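Re: [cell-users] Budget for second gripper set and spares

Posted in the afternoon, January

> We have Sengar's quote at 2,191 for the pair of grippers, fingers included.
> Can someone say what else has to go on the same order? Finance at Drimville
> want one figure and won't reopen it later.

I'd add three things to that. First, cables. Ours loop round the arm and we have no spares on the shelf. Stustano list a full set at 719 and I would take one.
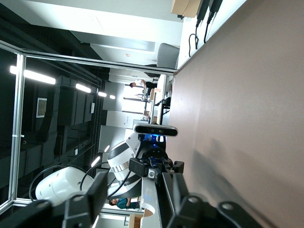

Second, depth cameras. One per wrist is what we planned for, and a third in the drawer would save us a long wait if one fails. Allow up to 900 for that, with the bracket. Please ask for the bracket by name, as Briltix left it off the last quote and we paid carriage twice.

Third, finger screws. A bag is 19 and it can go under consumables if finance don't like small lines.
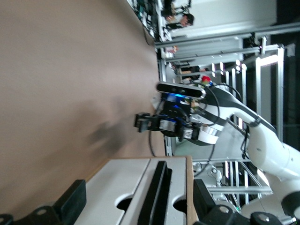

I would leave the frame out of this round. Any change to the rails means a new risk assessment, and that comes from the building budget anyway - no point mixing the two.

On timing, Sengar hold their price until the end of the month. Stustano don't hold theirs at all, so the cables should go first if the order has to be split. Can whoever has the Briltix account check whether we still get the education rate? I only have the old login.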